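Opinion
March
By Sylvie Tremblay

Leave some table showing

I have stopped cooking on a full counter. For years I worked in a patch the size of a dinner plate, between the toaster and the mail, and told myself that was how kitchens are. Then the stove in our place in Pravidville was out for most of a winter, and everything got made cold, on the big table. I liked the table better. 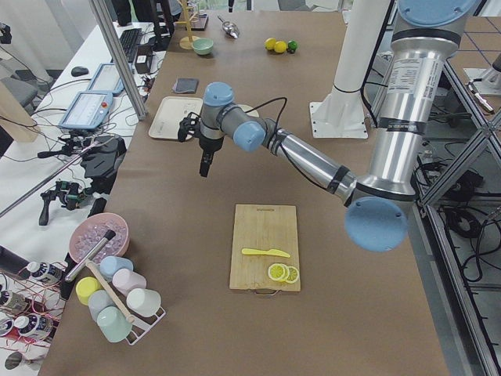

Getting ready to make drinks for guests takes more room than most people give it. You need a place to cut, a place for the ice, and a place for cups where no elbow will find them. A wire rack with six plastic cups in it takes up very little table, and the ice bowl can stand right behind it. Two lemon slices on a bamboo board still have enough board left for the knife. I don't mind a lime and a couple of spare lemons at the far end either, as long as they stay there.

My objection is to storage that pretends to be handy. The jar of spoons, the oils, the stand mixer that comes out for birthdays. If you use it less than once a day, it can live behind a door. I know people with small kitchens will say the doors are full. Mine were too. I had 10 mugs for two people, and a drawer of lids that fit nothing.

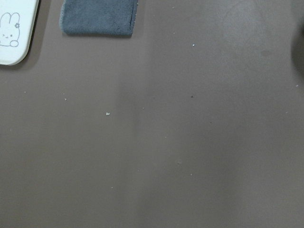 SYLVIE TREMBLAY

A cloth is the one thing I would always allow. Fold it, put it at the edge, and wipe as you go. Crumbs on a bare surface get noticed and cleaned up. Crumbs around a canister set stay until spring.

Baking is where the crowded counter does the most harm. You set out the butter, then the flour goes down on top of the recipe, and the board ends up half over the sink – which is how I lost a good one.

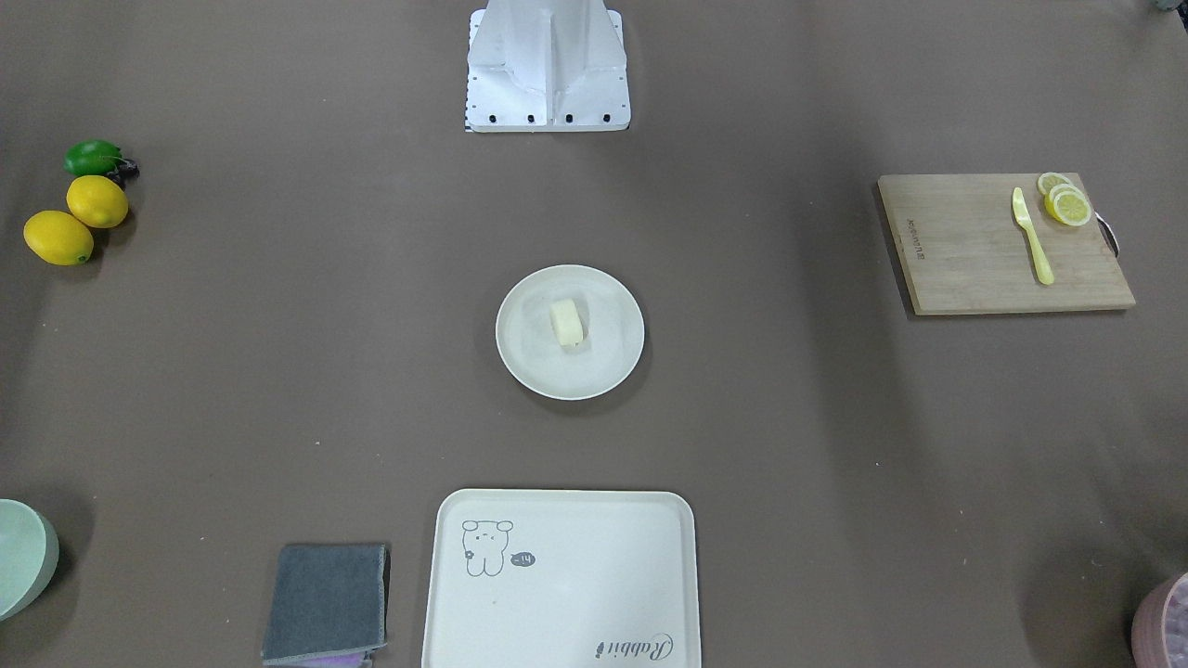
Where should the things you clear away go at first?
Put them in a box in the next room, and bring back only what you go looking for.

I did this and brought back the kettle and the salt. The rest sat in the hall for weeks, and some 300 dollars' worth of gadgets went to my sister.

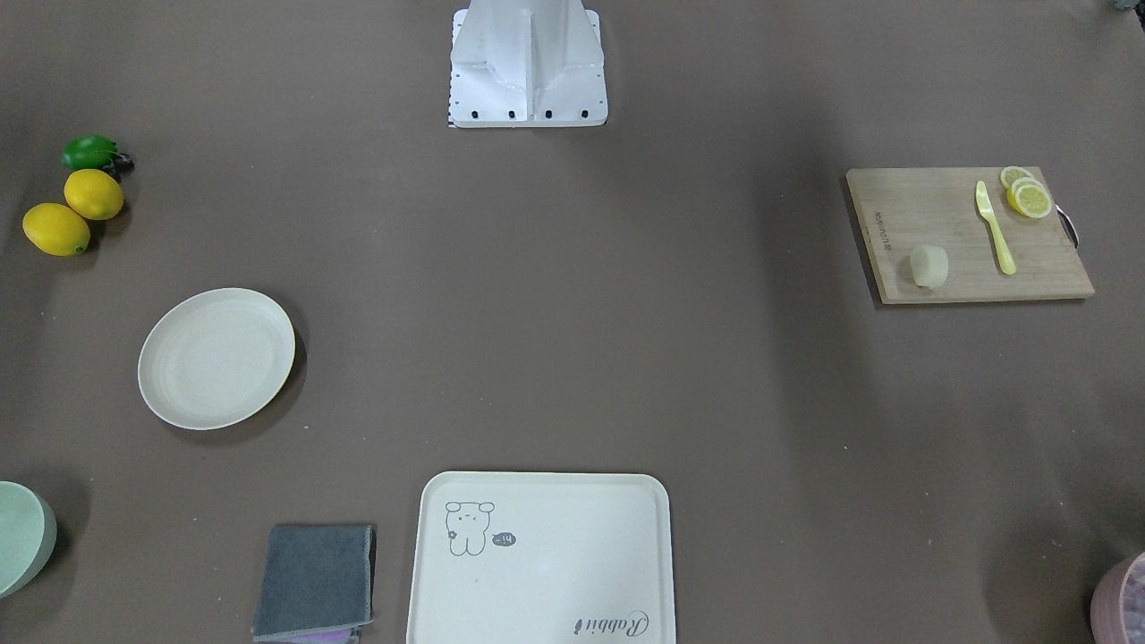 Darcy Turcotte wrote to me that a bare counter looks like a house for sale, and that she wants her kitchen to look as if people eat in it. I understand that. But a board, a plate and some fruit look like people eating, too – and there is still room to roll out a pie crust.

Get our opinion newsletter by email. You can unsubscribe at any time.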